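Rondano Wool Dryer Balls, Set of 2

Ships from the Walstead shop, usually the next working day

I make these in the back half of my garage, and I've been using them in my own dryer for longer than I've been selling them, so this page is part product listing and part me going on about laundry. Bear with me!

Each set is two balls, felted all the way through from undyed sheep's wool. No plastic core, no stuffing of old yarn, no scent. They're bigger than the ones you see in the grocery store (think softball, not tennis ball) and that's on purpose, because the small ones get lost in pillowcases and you find them a week later when you make the bed.

What you're getting

Two large balls in a drawstring cotton bag. Natural cream or natural gray, your pick at checkout. The gray is a touch more variable, and you may see flecks of brown in it depending on which fleece I was working from. I like the flecks. If you don't, go cream.

I test every new batch of wool for 200 loads before I list it, which sounds like a lot until you live in a house with muddy kids and a dog. Most people will get 200 loads out of a set without any change at all, and my oldest pair has passed 800 and still goes in every Saturday with the towels. They do get a bit fuzzy. That's fine, it's wool.

How I use them

Toss both in with the wet clothes and run the dryer the way you always do. For a heavy load of jeans or bath towels I'd keep the load on the smaller side so everything has room to tumble. Skip the dryer sheets altogether, or use up the box you have first if throwing it out bugs you (it would bug me).

If you like a scent, put a couple of drops of oil on each ball and let it soak in overnight before you use it. Don't put it on right before a hot cycle. I did that once with lavender and ended up with a spotty white shirt, which I now wear for painting.

One more habit worth picking up: sort by weight as well as color. Sheets in one load, towels in another, and the thin stuff by itself. Socks and dish cloths dry so much faster than a sweatshirt that you're just cooking them while the thick things catch up.

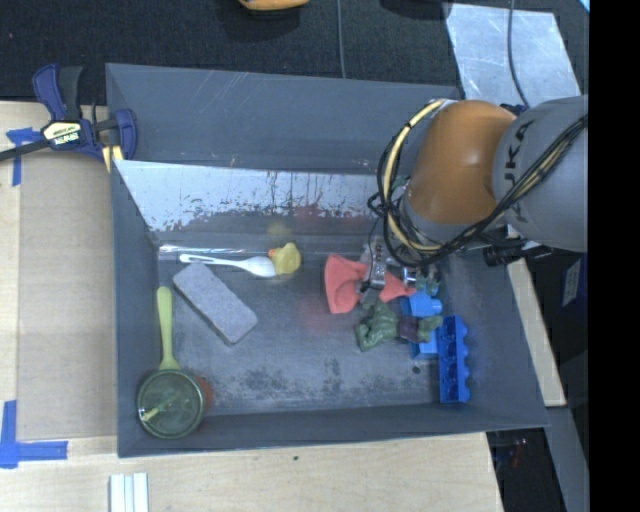 Care and storage

Once in a while, when they look tired or pick up a lot of lint, wash them on hot in an old pair of tights with a knot tied between the balls. Dry them on hot too. They'll come out tighter and a little smaller. Between loads I leave mine sitting in the dryer with the door cracked open. Keep them away from puppies, who think they're the best toy ever made.

Compared with the Masson and the Ravix

People write to ask, so: the Masson balls are nice and a bit softer, and they come in colors. The Ravix ones are spiky plastic, cheaper than mine, and louder. If noise doesn't bother you and you're on a budget, they'll do the job. Mine make a dull thump, quiet enough that I run the dryer at 9 p.m. with a kid asleep next door to it.

Returns

Send them back unused and I'll refund you. If a ball comes apart at the seam it doesn't have, send me a photo and I'll mail you a new one. Gift wrap is available, just tick the box in your cart and tell me what to write on the card.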